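Zistby Gripper Project - Second Progress Report
Submitted to the Teoh Small Grants Fund
12 Nov 2020
Virkcombe Shared Workshop, Brinunbridge

Summary

The work covered by this report is the two-finger gripper for the Zistby bench arm. The arm itself was finished during the first grant period and has not been changed. Since the last report we have settled the finger shape, built a simulation model of the gripper and started cutting parts for the palm. We are two weeks behind the schedule in the application. The delay came from the workshop's shorter opening hours in September, and we expect to make up part of it before the next report.

Simulation model

We decided to model the gripper before printing any fingers. The first pair, printed in the spring, flexed too much near the tips and had to be thrown out. The new fingers are tapered blades with blunt ends, wider where they join the palm. In the model they are plain shapes with no pads or screw holes. Those will be added once the mounting plate is final.

The simulated camera sits behind the palm and looks out along the fingers, the same position planned for the real one. Test objects and a table will go in next.

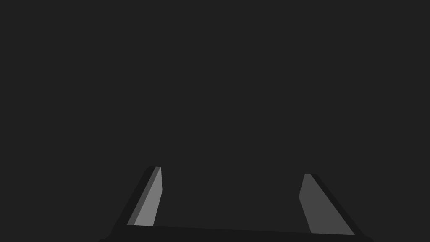
Figure 1. Gripper model in simulation, fingers apart, no object loaded.

Shading in the model is flat and the finger surfaces have no texture. This keeps the program fast enough for the workshop's older desktop. The left finger renders a good deal lighter than the right on its inner face, and the palm is hard to pick out from the background. We plan to lighten the background and add a second light before using the views to set up the real camera.

Opening and closing has been run for 3000 cycles in the model with no joint errors. That only checks the control code - it tells us nothing about wear.

Hardware

The palm bar has been cut and drilled. The motor is on hand and turns freely on the bench. Two of the bearings we ordered were the wrong size and have gone back to the supplier.

Spending

Spent this period: $128, mostly filament and bearings. We have set aside $100 for finger pads and a spare motor. No change to the total budget is requested.

Next steps

Print one pair of fingers at full size and check the fit on the palm bar.
Add a table and 5 test objects to the simulation.
Mount the camera and compare its view with the model.
Run the first grasps on the bench, at low speed, with the stop switch wired in.

The parts list and the control code are in the shared project folder. The bearing refund will be shown in the next report.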